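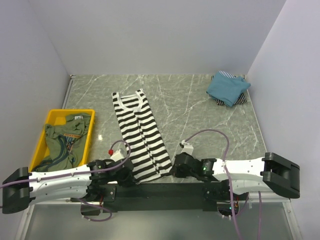
El brazo derecho se para con error de sobrecarga al doblar ropa

Gerrit Wuyts
Hola. Tengo una celda con dos brazos para doblar camisetas y paños. Desde noviembre el brazo derecho se detiene con error de sobrecarga en la muñeca, casi siempre al levantar la prenda. En frío no falla; empieza a los 29 minutos de trabajo. Si corto la alimentación y espero un poco, vuelve a funcionar. El izquierdo hace los mismos movimientos y no da problemas. ¿Cambio el servo o miro antes otra cosa?

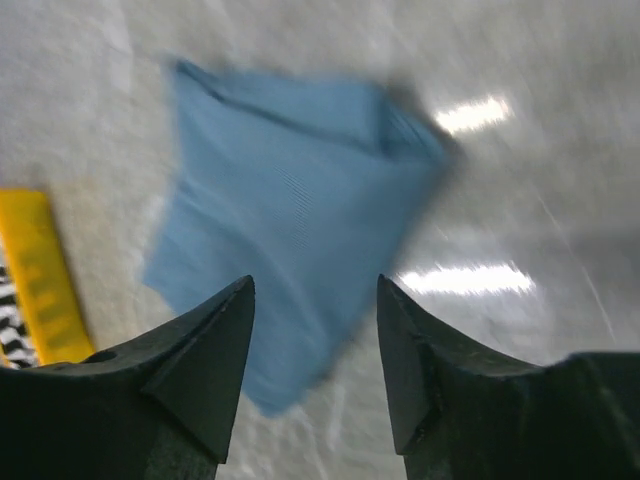
Cámara de muñeca, con un paño celeste.

Lundgren
A mí me pasó lo mismo y era el servo. Cámbialo.

Kristof Van den Broek
Antes de comprar nada revisa el cable de la muñeca. Los tuyos hacen un bucle bastante amplio por encima de la mesa, y ahí el conector trabaja en cada giro. Un contacto flojo da caídas de tensión y el controlador a veces las registra como sobrecarga. Apaga, desconecta, mira los pines y vuelve a probar con el cable del otro brazo. Si el fallo se va con el cable, ya lo tienes.
Mira también el límite de par. Yo lo tenía en 91 % y lo bajé - desde entonces no salta. Y no metas la mano para soltar la tela con los brazos alimentados: al rearmar pueden moverse de golpe.

Gerrit Wuyts
Gracias. Con el cable cambiado lleva aproximadamente 3000 ciclos sin error. El viejo tenía un pin doblado. El servo se queda.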